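In Praise of the Boring Bathroom Demo
by Bo-ram Woo

I have been reading robot learning papers for a good many years now, and I will admit that my heart used to sink whenever one opened with a bathroom.

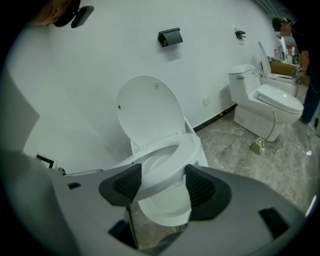 Kitchens get all the love, you see. A kitchen gives you fruit and mugs and a nice countertop at waist height, and anybody watching the video knows at once what a good result looks like. But last December I sat down with a long report from Jae-hoon Do and his colleagues on the Flatum project, who had spent their year teaching a policy to raise and lower toilet lids from demonstrations made with hand-held grippers, and I came away thinking it was the most useful thing I had read all winter.

The method is plain enough. People carry the gripper around and do the task themselves, the wide-angle camera on the tool records what the fingers are up to, and a policy is trained on the recordings afterward. The group collected 2458 demonstrations this way. What I loved was what they did next, and it is the part I keep bringing up at lunch (my poor coworkers!). They threw most of them out. They trained again on 700, picked only so that the lids and the starting positions were as different from each other as possible, and the smaller set did better on lids the policy had never met.

Now, I know the objection, and I have made it myself. A lid is a hinge, a hinge moves along one path, and maybe you can get away with a small, varied set when the motion is that simple. Fair enough. I would not bet my house on the same thing holding for folding a shirt. But go and lift a few lids before you decide they are easy. Some drop like a stone, some are damped and fight you if you hurry, and the smooth white rim gives a rubber finger very little to hold on to. White lid, white seat, white wall — it is a hard place to find an edge.

The report isn't perfect. They tested on only 9 new lids, and 2 of those came from the same maker, so I'd like to see somebody repeat it. The folks at Prarnunar have the tools for it, and I hope they'll be given the time.

What bothers me is that I can already guess how the reviews will go. Somebody will ask for more data, somebody else will ask for a kitchen, and the comparison that took a year of patient work will end up in an appendix. I would much sooner see it on page one, bathroom and all.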